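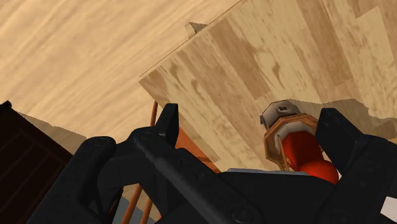
**¿Para qué sirve entrenar a un robot en un comedor que no existe?**

Para equivocarse barato. En el simulador podemos repetir la misma maniobra cientos de veces, cambiar la luz o la textura de la mesa entre una y otra y volver a empezar sin recoger nada del suelo.

Y vaya si nos hemos equivocado este mes. Os cuento, que varios me habéis preguntado en el pasillo cómo va Boto (para los nuevos: así llamamos al método con el que una política aprende a colocar objetos sobre una mesa a partir de demostraciones hechas en simulación).

La pregunta de Azucena Contreras era muy concreta: ¿ayuda de verdad sumar la cámara de la muñeca a la cámara fija de la habitación, o estamos gastando memoria de la GPU por gusto? Yo apostaba por lo segundo, lo confieso. Entrenamos dos versiones con 545 demostraciones idénticas y les pusimos a las dos los mismos 300 intentos, todos con cajas, sillas y trastos de por medio. La versión con las dos cámaras falló 14 veces menos - menos de lo que soñaba Azucena, más de lo que yo estaba dispuesto a admitir en la reunión.
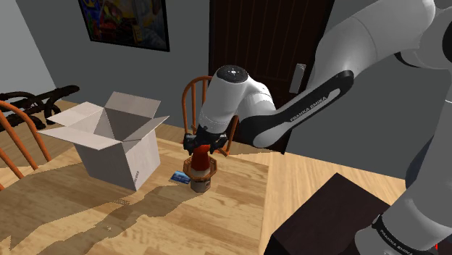 Lo que más me gustó fue ver dónde estaba la diferencia. Casi toda sale del último tramo, cuando hay que bajar el objeto derecho y soltarlo. Con la cámara fija sola, la política tiende a abrir los dedos demasiado pronto, y las botellas lo pagan. Citlali Salinas se ha tragado los vídeos de los fallos uno por uno y sospecha también de las sombras, así que ahora estamos variando las luces por separado.

Queda lo difícil, claro: todo esto es simulación y todavía no hemos pasado nada al brazo real. Eustaquio Gallegos quiere intentarlo en diciembre. Mientras tanto, si alguien tiene modelos 3D de botes con formas raras, que me los mande - cuanto más feos, mejor.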